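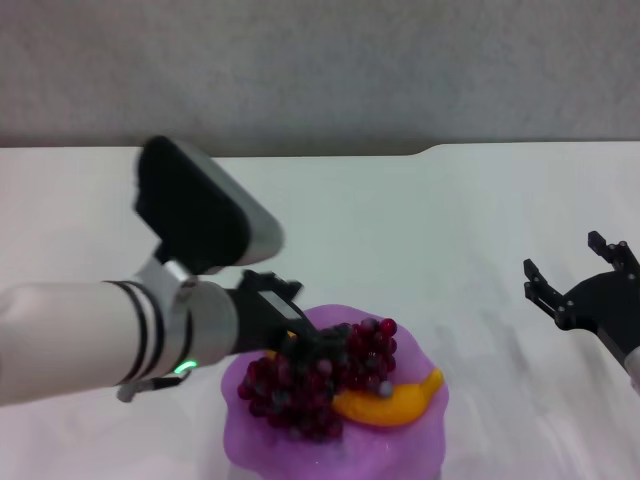
Figure 1. Grapes and banana on the purple dish, white table, grey wall.

Iltusard Still-Life Loan Sets
Interim progress report to the Prondberg Fund
Reporting period: to the end of November
Prepared by: Hanna Sobczak, project lead
Checked by: Ileana Matei, stock and materials

1. Purpose of the grant

The grant pays for 60 boxed still-life sets to be lent to schools and adult drawing classes. Each set holds fruit, one coloured dish and a printed sheet of suggested layouts. The sets are meant for use on an ordinary table under ordinary room lighting. No cloths, stands or lamps are supplied.

2. Position at the end of the period

The contents list was fixed in the second month, as planned. It now consists of a bunch of dark red grapes, a banana, a purple dish and the layout sheet. The lemon and the pear in the original bid have been dropped. The pear bruised the box lining during transport tests and the lemon was judged too close in colour to the banana for beginners' work.

Stock for the first batch has been delivered by Nowakowski and is held at the Vaven store. Boxes are on order. Packing has not started and is one month behind the schedule in the bid. The delay comes from the box supplier, who changed the board weight after the sample was approved. A corrected sample has been received and accepted.

3. The dish

The dish has a wavy, lobed rim and a glossy purple surface. An irregular rim was chosen on the advice of the tutors, who reported that students given a round plate spend most of a session correcting the ellipse. With a lobed outline, small errors matter less and attention moves to the fruit.

The gloss was queried by the fund at the last review. A matt version was obtained and compared. It marked easily in handling and showed scratches after washing, so the glossy version has been kept. Tutors will be told in the layout sheet to turn the dish if a reflection falls across the part being drawn.

4. Layouts

Two layouts are to be printed on the sheet.

Layout A puts everything on the dish. The grapes sit in the middle of the dish with the banana against them, its tip towards the rim. This gives a compact group with a good deal of overlap, and suits classes of an hour or less.

Layout B takes the grapes off the dish and lays them on their side on the bare table. The banana stays in the dish. The gap between the two groups is part of the exercise.
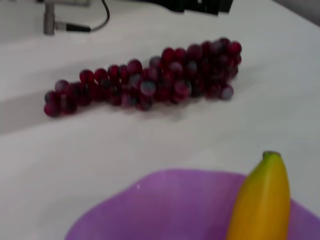
Layout B was the more difficult to settle. With the bunch too near the dish, students drew the two as one shape. With it too far off, those at the ends of the table lost one or the other. The agreed position has the bunch lying at a slant behind the dish, narrow end to the left, with clear table between. The thick end then carries the darkest tones and the shadow under the lower edge can be read from most seats.

A white table was used for all layout work. The wine red of the grapes, the purple and the yellow separate well on it. On the brown tables at one of the six trial schools the shadow under the grapes was hard to find, and a sheet of white paper was laid down first. This will be added to the instructions.

5. Trial lending

Sets made up by hand were lent to six schools. All were returned complete. Two dishes came back with pencil marks, which washed off. One school asked for a green apple in place of the banana; this has been noted but will not be acted on during the grant period.

Feedback forms were sent to 100 students. Returns are still coming in and will be tabulated by Ileana Matei for the final report. Early forms mention the grapes most often, mainly the trouble of deciding how many to draw singly and how many to treat as a mass. A short note on this has been drafted for the sheet.

6. Spending

Spending on fruit and dishes is within budget. Box costs are higher than forecast owing to the heavier board. The difference can be met from the sum set aside for the lemon and pear, and the fund's agreement to this transfer is requested.

7. Work in the next period

Take delivery of boxes at Vaven and pack the first batch.
Print the layout sheet with the added notes on table colour and reflections.
Open the booking list to schools outside the trial group.
Agree a price with Nowakowski for spare grape bunches.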